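Granola, round four

March 31, 2019

So I've been making my own granola since December, and I think I've finally stopped ruining it. The first batch was basically gravel. The second one burned at the edges while I was on the phone with my sister, and the third was so sweet even the kids gave up on it (and they eat frosting with a spoon!).

What changed everything was going slower. I use 400 grams of oats, a big handful of pecans, maple syrup, and more salt than you'd think – then I leave it alone until it's completely cool. No poking! The clumps only happen if you keep your hands off.

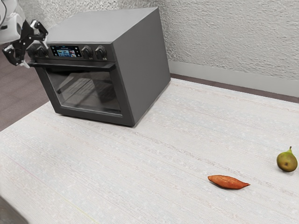

I also switched to the plain rolled oats from Prallska, the ones in the paper sack. A bag of the fancy clusters I used to buy at Tendilport weighs 349 grams and is gone by the second breakfast, so I don't feel bad about making a mountain of my own.

Next up is a version with dried cherries and orange peel. I have half a jar of tahini to use up too – maybe that goes in, maybe it doesn't. If you've tried it, tell me in the comments how much you used.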